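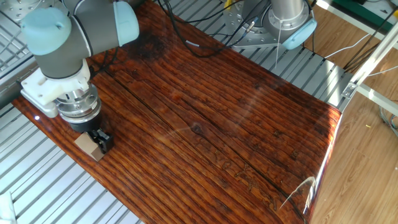

The Second Life of a Split Board

Silvia Halás keeps her best planks standing on end behind the door of her shop in Pukelville, where customers don't see them. The ones people ask for are out front on trestles, and most of them are cracked.

"I used to cut around every split," she says. "I threw away half the tree that way."

Halás makes long display boards and low tables under the name Firnurau. The pieces run to a type: one plank, reddish brown, finished to a high gloss, with the cracks left in. Some carry a line of carved lettering near one end. Buyers use them for tea, for a row of small pots, or as a shelf under a window.

A board with a deep split used to be sold as firewood or sawn down for smaller parts. Danica Hrubý, who runs a sawmill in Lellov, says she now gets calls for them. She sets aside wide planks with long cracks that follow the grain and charges the same for them as for sound ones.

"A crack along the grain is mostly a matter of looks," Hrubý says. "A crack across it, I won't sell."

The wood dries under cover for at least 12 months before Halás will touch it. Then it comes indoors for a few more weeks. If a split is still growing at that point, the plank goes back outside. If it has stopped, she brushes out the loose fiber, scrapes the edges so they won't catch a sleeve, and seals the inside of the crack with thinned varnish on a narrow brush.

She doesn't fill them. Filler shrinks at a different rate from the wood and leaves a ridge under the gloss.

The finish takes longer than the shaping. Each coat is left overnight, rubbed down with fine paper and wiped before the next one goes on. Dust is the main trouble. Halás wets the floor before she varnishes and does no sawing that day.

A gloss finish brings out the dark streaks in the grain. It also shows every fingerprint, and it throws glare if the board sits near a window. Marcela Rusnák bought one for her dining room and moved it twice before she found a wall where she could see the wood in the afternoon.

Lettering is extra. Halás sends that work to Letay Kassa in Biwott, who draws the characters on paper, transfers them and cuts them by hand before the last coats go on. He prefers shallow cuts, even though they can be hard to read in some lights. Deep ones collect varnish and turn cloudy.

Prices start at 469 for a short board without lettering. A full-length plank is 1,000, and a carved one can reach 2,000 depending on the text. Orders placed in October are being finished now.

Care is simple. Halás tells people to dust with a dry cloth, going with the grain, and to use a soft brush in the cracks. Spray polish leaves a film on the varnish. Hot pots need a mat. A board should stay away from radiators, and it should be turned end for end now and then so that one side doesn't fade ahead of the other.

Erzsébet Lakatos has had hers in the hall for three winters. The longest crack opens a little when the heat is on and closes again by summer. She called the shop about it the first year.

"Silvia told me to leave it alone," she says. "So I did, and I put the mail on it."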